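Shot Location and Save Percentage in a Recreational Ice Hockey League
Final report, Sports Statistics Project

Summary

This report looks at where shots were taken in one season of the Dufour Cup, an adult recreational ice hockey league, and whether the area of a shot can be used to judge a goalie more fairly than the plain save percentage. The data covers 40 games and 3879 shots on goal. Shots from close in front of the net made up a small share of the total but produced a large share of the goals. When shot area was taken into account, the order of the goalies in the middle of the table changed. The top and bottom stayed the same.

Background

The league publishes goals, assists, penalty minutes and save percentage for each team. Save percentage treats every shot the same. A goalie on a team that gives up a lot of rebounds will look worse than one who mostly sees long shots from the blue line. Professional leagues have tracking systems to deal with this. A league like this one has a scorekeeper with a clipboard, so we wanted a method that one person could use from the stands.

Data collection

We recorded games at two rinks, Uden Arena and the smaller sheet at the Plureo Center. The offensive zone was divided into five areas: crease, slot, left circle, right circle and point. For each shot on goal, the observer wrote down the period, the shooting team, the area and the result. Empty-net shots were left out. So were shootout attempts.

Each game used one paper card per period. The cards were sorted by rink and typed into a spreadsheet the same evening. Two of us entered each card separately and compared the totals. Where the totals did not match, we went back to the card.

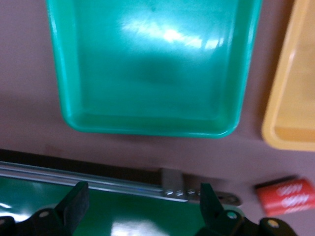
Results

Of the 3879 shots, 613 came from the crease area. These led to 196 goals, which gives a save percentage of .680 for that area. No other area was below .880. Point shots were the most common type in most games and had the highest save percentage.

Left and right circles came out nearly even. We had expected more goals from the left circle on power plays, but the number of power plays was too small to say anything useful.

The team with the most shots against, Grusto, had the second-worst plain save percentage in the league. It also faced the largest share of crease shots. With the adjusted method, its goalies moved up to the middle of the table. The teams directly above it dropped by one or two places each.

Score also seemed to matter. Teams that were behind by two or more goals in the third period took more shots from the point. Very few of those went in.

Problems with the data

The line between the crease and slot areas was hard to judge from the low seats at the Plureo Center. Early games there may have slot shots marked as crease shots. From the sixth game on, the observer sat at the top row behind the penalty boxes, and the split between the two areas became steadier.

Deflections were counted at the spot where the puck was first shot. A tip in front of the net is therefore listed as a point shot, and this makes point shots look slightly more dangerous than they are.

Next steps

A second season of data would allow a check on whether a goalie's adjusted number stays stable from year to year. We would add a separate column for rebounds and a mark for deflections. The blank card and the area diagram are in Appendix A, and the full table by team is in Appendix B.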